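4.2 도제 명부와 구술 자료의 대조
그림 4. 검은색 핸드헬드 그리퍼의 노란색 손가락과 흰색 티셔츠 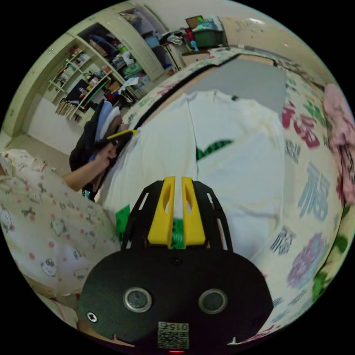 앞 절에서 검토한 바와 같이 Clallano 조선소의 도제 명부는 입소 시점의 정보만을 일관되게 담고 있다. 성명, 출생지, 보증인, 배속 작업장의 네 항목은 거의 모든 면에 기재되어 있으나, 수료 여부와 이후의 고용 형태는 기재자에 따라 편차가 크다. 이 절에서는 명부의 공백을 임금 대장과 구술 자료로 어느 정도까지 보완할 수 있는지를 검토한다.

대조에 사용한 자료는 세 계열이다. 첫째는 Ekell 지역 문서고가 소장한 도제 명부로, 중복 등재를 정리한 뒤 1,175명이 분석 대상으로 남았다. 둘째는 같은 조선소의 주급 대장 2,208매이다. 대장은 작업장별로 편철되어 있으며 목공장과 리벳 작업장의 것은 연속성이 양호하나 도장 작업장의 것은 전쟁 직전의 두 해분이 결락되어 있다. 셋째는 Yae Higuchi가 채록한 퇴직자 구술로, 녹취록과 채록자의 현장 메모가 함께 보존되어 있다.

개인의 동정에는 성명만을 사용하지 않았다. Ekell에서는 부자나 형제가 같은 조선소에 근무하는 예가 흔하고, 이름의 머리글자만 적은 대장도 적지 않다. 따라서 성명, 배속 작업장, 입소 연도 가운데 두 항목 이상이 일치하고 나머지 항목이 모순되지 않는 경우에만 동일인으로 처리하였다. 이 기준을 적용했을 때 명부와 대장에서 모두 확인되는 인원은 300명이 넘는다. 표기가 흔들리는 성씨는 Haruna Uchida의 색인을 따랐고, 색인에 없는 성씨는 대장의 표기를 우선하였다.

도제 기간의 산정에는 별도의 문제가 있다. 계약서상의 기간은 다섯 해로 통일되어 있으나 군 복무로 중단된 기간을 어떻게 계산할 것인지에 대해서는 명부에 규정이 없다. Tillman의 선행 연구는 복무 기간 전체가 도제 기간에 산입되었다고 보았다. 그러나 대장의 임금 등급을 추적하면 산입 여부는 작업장마다 달랐던 것으로 나타난다. 목공장에서는 복귀자에게 곧바로 상위 등급의 임금이 지급된 반면, 리벳 작업장에서는 복귀 후에도 입대 전의 등급이 한동안 유지되었다. 도장 작업장은 앞서 언급한 결락으로 인해 판단을 유보한다.

구술 자료는 이 차이를 이해하는 데 부분적인 단서를 제공한다. 목공장 출신인 Thaddeus Tillman(선행 연구의 저자와 동일인)은 복귀한 주에 작업반장이 새 등급표를 구두로 알려 주었다고 진술하였다. Thulani Jacobs는 리벳 작업장에서 같은 조치를 요구하였으나 서면 답변을 받지 못하였다고 하였으며, 그 시기를 11월로 기억하였다. 대장에는 Jacobs의 등급이 이듬해 봄에 변경된 것으로 기록되어 있어 진술과 모순되지 않는다. 다만 요구 자체를 입증하는 문서는 발견되지 않았다.

Tillman의 경우에는 연구자와 구술자의 지위가 겹친다는 점을 고려해야 한다. 본고에서는 그의 저술에 인용된 대장 기록과 그 자신의 회고를 분리하여 입력하고, 후자에는 구술 자료와 같은 신뢰 등급을 부여하였다. 저술의 본문에서 출처 없이 서술된 부분도 회고로 간주하였다.

수료 이후의 이동에 관한 정보는 더 제한적이다. 대장에서 이름이 사라지는 시점은 확인할 수 있으나 그 사유는 대개 알 수 없다. 인근의 Movadel 기관 공장으로 옮긴 사례는 그곳의 입사 원부가 남아 있어 추적이 가능하였다. 원부의 전 근무지 난에는 조선소의 이름이 약칭으로 적혀 있으며, 같은 약칭을 쓰는 하청 업체가 있었으므로 입사일과 퇴사일의 간격이 지나치게 긴 사례는 제외하였다. Maruyama 제재소로 옮겼다는 구술도 여러 건 있으나 제재소 측의 인사 기록이 남아 있지 않아 집계에는 포함하지 않았다.

Hinata Takeda는 명부의 보증인 난을 이용하여 친족 관계에 따른 채용을 추정한 바 있다. 이 방법은 보증인과 도제의 성이 같은 경우에는 유효하나 외가 쪽 친족이나 이웃이 보증을 선 경우를 포착하지 못한다. 교구 기록을 병용하면 보완이 가능하지만 교구 경계가 조정된 구역에서는 동일한 세대가 두 교구에 걸쳐 나타나므로 세대 단위의 정리가 선행되어야 한다. 해당 구역의 세대 정리 방법은 4.3절에서 다룬다.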